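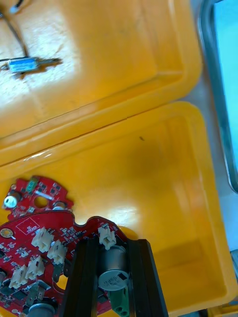
손목 카메라 화면. 노란 통 안의 빨간 기판과 그리퍼 손가락

원격 조작 시연에서 기판 집는 위치를 통일해야 하나요?

Darius Matei
2018년 11월 · 조회 738

노란 통에 있는 둥근 빨간 기판을 집어서 가운데 스테인리스 트레이로 옮기는 작업을 가르치고 있습니다. 팔은 원격 조작으로 움직이고, 지금까지 시연을 112개 모았습니다. 조작은 저와 동료 한 명이 번갈아 했습니다.

문제는 집는 위치입니다. 저는 그리퍼 손가락을 원통형 콘덴서 양옆으로 내려서 잡는 편이고, 동료는 기판 가장자리를 잡습니다. 둘 다 사람이 조작할 때는 잘 되는데, 학습한 모델을 돌리면 손가락이 두 위치의 중간쯤으로 내려가다가 멈춥니다. 카메라 노출이나 그리퍼 속도는 바꿔 봤고 차이가 없었습니다.

시연을 한 가지 방식으로 다시 모으는 게 맞을까요, 아니면 지금 데이터에 더 추가하면 해결될까요? 콘덴서를 잡는 것 자체가 좋지 않은지도 궁금합니다.

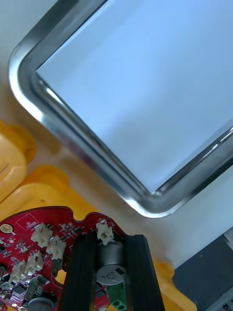
답변 3개

Hamdia Weldu

다시 모으기 전에 지금 있는 시연을 두 묶음으로 나눠서 따로 학습시켜 보세요. 어느 한쪽만으로 손가락이 제대로 내려가면 원인은 섞인 데이터입니다. 출력값을 하나로 평균 내는 모델이면 중간으로 가는 증상이 흔합니다.

저도 Feltwood에서 비슷한 작업을 할 때 조작자마다 습관이 달라서 고생했습니다. 그때는 접근 각도, 내려가기 전에 멈추는 높이, 잡는 지점을 종이에 적어 놓고 조작자 모두 그대로 따라 했습니다.

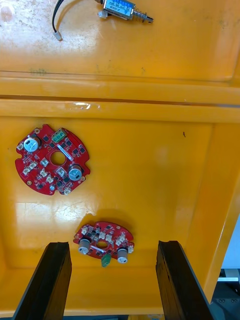

기판이 놓이는 방향은 반대로 다양하게 두는 게 좋습니다. 잡는 지점은 기판 기준으로 고정하고, 기판의 위치와 회전은 시연마다 바꾸세요. 통 안에서 늘 같은 자리에 두고 찍으면 모델이 기판이 아니라 통의 좌표를 외웁니다.

콘덴서를 잡는 건 권하지 않습니다. 납땜된 다리에 힘이 걸립니다. 폐기판이면 상관없겠지만 쓸 기판이면 가장자리를 잡으세요.

Euan Cairns

데이터를 더 모으면 됩니다. 저는 약 5배로 늘리니까 좋아졌어요. 모델은 뭘 쓰시는지 안 적혀 있네요.

Magnus Leckie

첫 번째 답변에 동의하고, 조작 쪽만 덧붙입니다.

손목 카메라 영상만 보고 조작하면 높이 감이 없어서 마지막에 손가락을 조금씩 올렸다 내렸다 하게 됩니다. 이 머뭇거림도 시연에 그대로 기록됩니다. 작업대 전체가 보이는 고정 카메라 화면을 옆에 같이 띄워 두세요. 특히 팔 두 대가 한 트레이 위를 오갈 때는 고정 화면이 있어야 다른 팔이 어디쯤 있는지 알 수 있습니다.

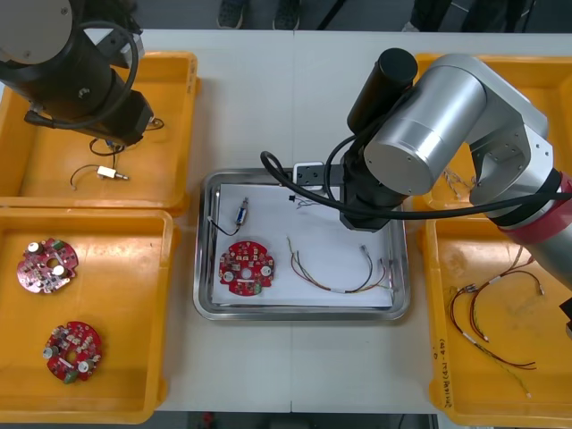

그리고 시연 앞뒤에 가만히 있는 구간은 잘라내세요. 저는 시작 버튼을 누르고 손잡이를 잡기까지의 정지 구간이 길었는데, 그걸 빼기 전에는 로봇이 출발을 안 하는 경우가 많았습니다. 내려가다가 멈춘다는 증상에도 이게 섞여 있을 수 있습니다.

전선 묶음처럼 휘는 부품은 기판과 같은 기준으로 잡는 지점을 정하기 어렵습니다. 기판부터 끝내고 따로 시연을 모으는 쪽이 편합니다.

댓글

Darius Matei: 답변 감사합니다. 나눠서 학습시켜 보니 가장자리를 잡은 시연만 썼을 때는 중간에서 멈추지 않습니다. 콘덴서를 잡은 시연은 빼고, 12월에 가장자리 방식으로 더 모을 예정입니다. 정지 구간은 아직 안 잘랐습니다.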